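Spent most of January on one fault in the suturing setup at Nirari, so I'm writing it up before I forget the order of things.

The short version: the left arm was losing grip force part way through a stitch and not reporting it. No alarm, no log entry. The controller still thought the jaws were fully closed.
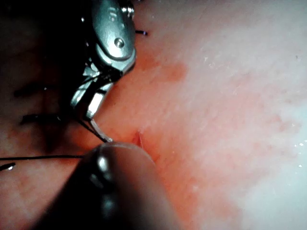
We first blamed the needles, then the new jaw inserts. Swapped both and lost two days. The slip came back at cycle 1,161 on the bench, with nothing in the jaws but a test pin.

It was the drive cable. It had stretched enough that the motor reached its target position before the jaws reached full force. The position check passed every time – it was checking the wrong end of the cable.

Pirnholm rate that cable for far more use than ours had seen. We now measure grip every 275 cycles or so and pull the instrument if it drops. 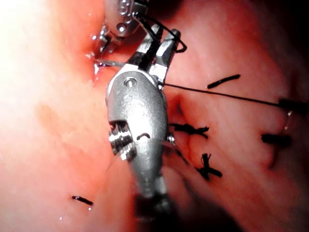
Telmo Cordero

Second change: if motor current and jaw position disagree, both arms hold where they are and wait for a person. They used to open. I don't want an arm letting go of a needle by itself.

Still open: why only the left arm. The Nikside unit has the same cable and hasn't done it yet. Test data goes up once Urquijo have checked it.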